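Why I've stopped arranging my charity shop finds by colour

17/09/2024

So I've been meaning to write this up for ages, mostly so that my sister will stop asking me on the phone why the kitchen looks different every time she visits. She missed the big reshuffle and she's coming back in October, so consider this fair warning, Meg.

For anyone new, I buy crockery. Odd crockery, mostly, the single plates and lidless tureens that end up on the bottom shelf by the jigsaws. Bunosbridge has two charity shops left now and I do both of them on my way back from the post office, which means I come home with a book of stamps and something wrapped in the local paper. Last week it was a gravy boat. We don't eat gravy! Well, he does, at Christmas.

Up until this summer I had everything sorted by colour. Blues on the top shelf, greens underneath, then a sort of muddle of creams and browns, and the reds on the windowsill where they'd get the sun in the morning. It looked lovely for a week. Then I'd want a big plate for a pie, and the only big plate was blue and sitting under four blue bowls and a blue jug I'm frightened of, and I'd end up using the roasting tin instead.

It was Efa Parry who sorted me out. We used to share an allotment (hers is still going, mine went to a man with dahlias) and she came round for her tea, opened the cupboard looking for a side plate and just laughed at me. Her rule is that things live with whatever they get used with. Soup bowls next to the bread board, fruit dishes by the fruit, and anything you haven't touched since last winter goes up high or goes back to the shop. I argued for a good half hour. I'd painted the backs of those shelves to match.

Anyway, I tried it, and I've changed my mind about pale colours altogether. I always thought they looked washed out in a row, and they did, but on their own with a bit of food next to them they're a different thing. Lilac and yellow, who knew. Soft green I've come right round to.
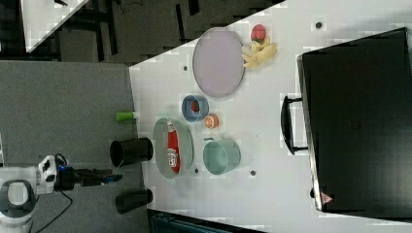
Pale dishes on a white table, with toy fruit for a bit of colour.

The other thing I've learned is to stop buying sets. I did get a full set once, 18 pieces, from a house clearance out past Cemolska Road, and it was a lot of carrying for something I never warmed to. Every plate the same! I kept two for toast and gave the rest to the church hall, where they're still going strong and get a much better class of sandwich than they would here.

I have made one exception to the new rules and that's the Olia jug. I don't know if Olia was a pottery or a pattern or somebody's name, it's only scratched into the base, and I've had no luck finding out. It pours terribly. It dribbles down its own front every single time and I've had it on the table every Sunday dinner for years, so by Efa's rule it lives with the water glasses and by any sensible rule it should live in the shed.

If you're thinking of having a go at your own cupboards, do it on a day when you've got a cold supper planned. I had every surface covered by dinnertime and we ate crisps standing up in the hall. And wash things as you go, because the dust on the top shelf was something else.

Next job is the tea towels, which have their own drawer and half of another one. I'll probably leave the souvenir ones alone. Does anybody know how to get beetroot out of linen? I've tried salt and it's gone a sort of brown.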